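Uduteck Driver Assist Kit: My Ride-Along at the Lestport Open Day

I went to the Lestport open day mostly for the free coffee and came home wanting a self-driving kit. Uduteck had demo cars going out all morning, two guests at a time, and I grabbed a back seat.

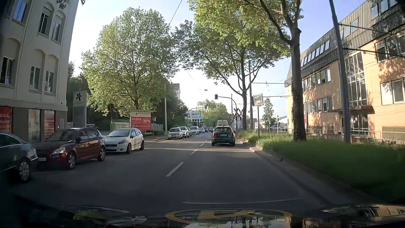
On the road

The route was 17 minutes of regular streets, shared with everybody else's cars and trucks. Following is what this kit does best. It keeps a sensible gap and doesn't fidget!
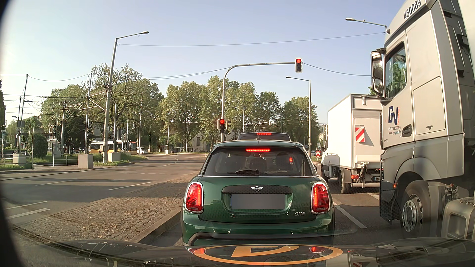

The screen draws a box around each vehicle, and I watched that more than the road — my one gripe is the chime, which is way too loud. You can turn it down, but only from the setup menu.
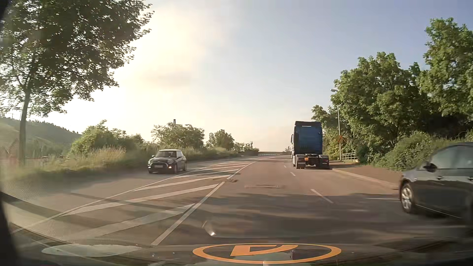 I tried the Bekport system last year and it hugged the right side too much for my taste. Uduteck feels calmer. Signals and rail crossings get their own icons, big enough to read from the back. 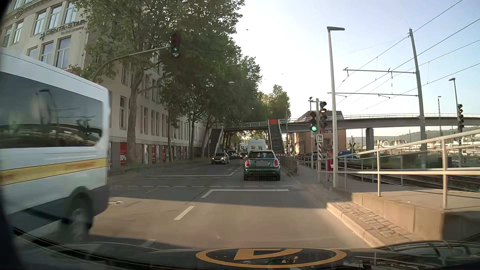

Price is some $500 more than Bekport, installation extra. I'd still pick this one, but get a ride first if you can.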